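Minutes, Drying and Laundry Fixtures Working Group
Inton building, workroom 2
September session, start 4 p.m.

Minutes of the previous session were approved with one correction: the rod length in section 3 should read 700 mm.

1. Drying frame
The Dikby frame has been assembled and stands at the end of the table. The posts are untreated wood. Nurkmont quoted for a clear varnish; the quote was judged high for a frame of this size and the matter was deferred. One post had been fitted the wrong way round and was turned before the session.

2. Hanger
The Magalhães peg hanger was chosen over the folding model. The folding model's joint slipped under load in two of the four trials. Replacement clips are to be ordered in black to match the existing ones.

3. Hook position
It was agreed that the hook stays near the middle of the rod. Tape is accepted as a temporary fixing. A drilled hole was proposed and not adopted, as it would weaken the rod at its most loaded point.

4. Sock layout
Layout before hanging was set as follows: pairs side by side, one row, toes to the front edge of the table. Only ankle socks are to be used until the clip spacing has been settled. The group kept to three plain colors, gray, rust red and blue, so that a wrong pairing shows at once. 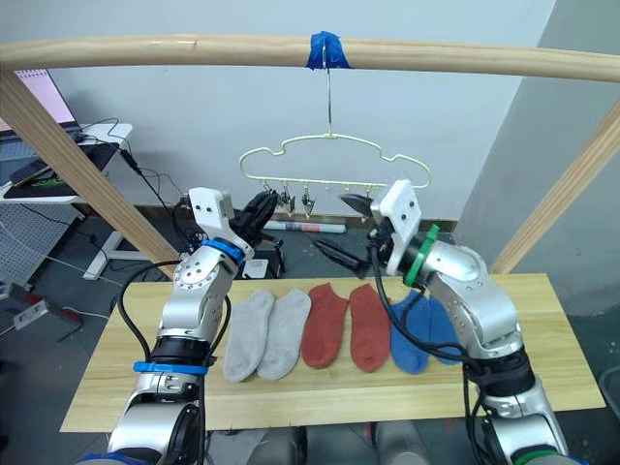 Inton replied that the row works well enough for ankle socks but that longer socks will need a deeper board, and asked that the cuff be clipped first in every case, as toe-first hanging stretches the knit. The second point was accepted. The first was carried over.

5. Actions
Dikby: price for a deeper board, same wood.
Nurkmont: revised varnish quote, posts only.
Magalhães: clip order, and a note on the load limit of the hanger, which is missing from the sheet supplied.

6. Other business
The workroom key is to be returned to the front desk after use. More than one set of pegs was left in the sink last month.

Session closed 5:10 p.m.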